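Nanside Gallery: The Front Room Table

Most of the pages in this part of the site cover a whole house. The one you are reading covers a single room, the front room at Nanside, and mainly the table in it. We moved in during September and the table came with the place. It has been used for meals, sewing, taxes and block building, and the room got rearranged to suit it more than once.

The room is on the street side and gets its best light before 10 in the morning. The walls were a dark green when we got the keys. Two coats of a pale color from Prescombe covered it, though the corner behind the door needed a third. One can did the walls and left enough over for the hall closet.

The table is wood and heavy, and it takes two people to move it. Azlan Goh, who lived here before us, bought it from a secondhand store called Priedītis and paid 546 for it with delivery. He left us the receipt in the kitchen drawer along with the boiler manual. There was an old water ring at one end, and I sanded that out by hand and then oiled the top.

A large black mat now lives on the table. I went back and forth on the color. Small things show up well on black, and so does dust, so it gets wiped down most evenings. It can be lifted off when we need the bare wood for dinner, but it is awkward to store and usually ends up behind the couch. 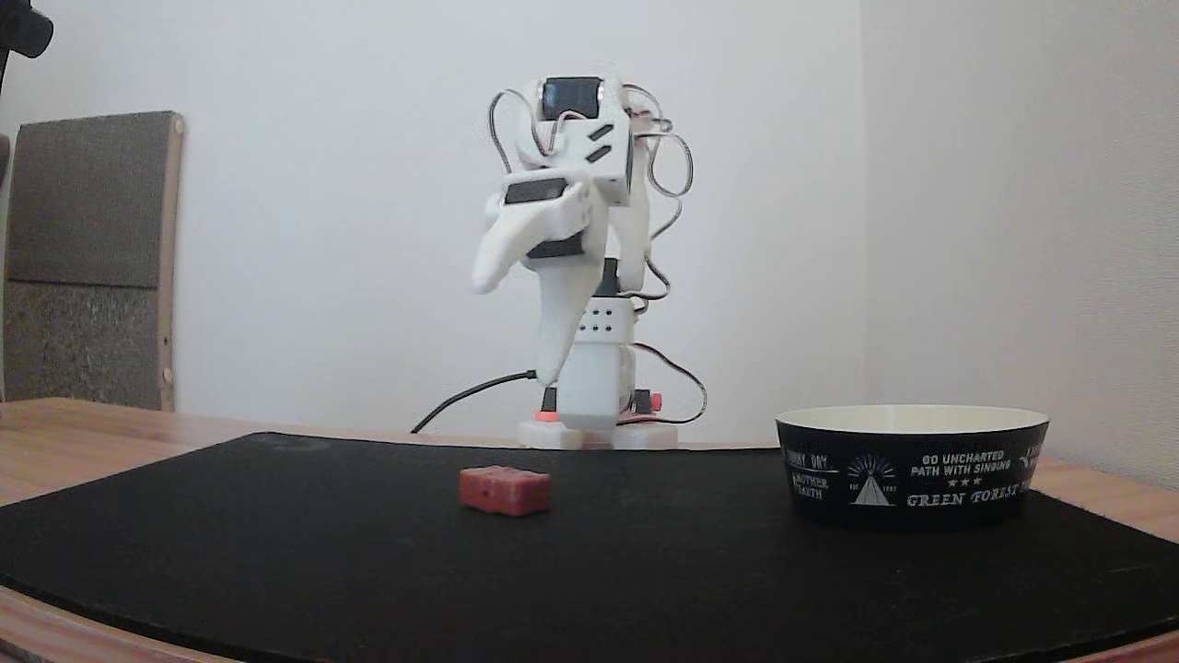

The blocks are from a Plokov set of 1,000 that we bought used. They came in two shoe boxes held shut with tape. We sorted them by color over a long weekend and gave 500 away to a cousin, which still leaves more than anyone here needs. The red ones are used most. They turn up in coat pockets and under the radiator.

Storage is still being worked out. For now the blocks go in a low drawer unit next to the window, one color to a drawer, with the odd pieces in a bread tin on top. The drawers stick in damp weather. I rubbed candle wax on the runners and that helped with all but the bottom one.

The lamp over the table hangs from the original hook. It was too high at first, so I added a length of chain and lowered it by 7 inches. Tall people have to watch their heads if the table is moved — the mark on the shade is from the first week.

Still to do in this room: new felt under the table legs, a longer curtain rod, and something better than a bread tin. The kitchen has its own page, and the upstairs rooms will go up once the painting is finished.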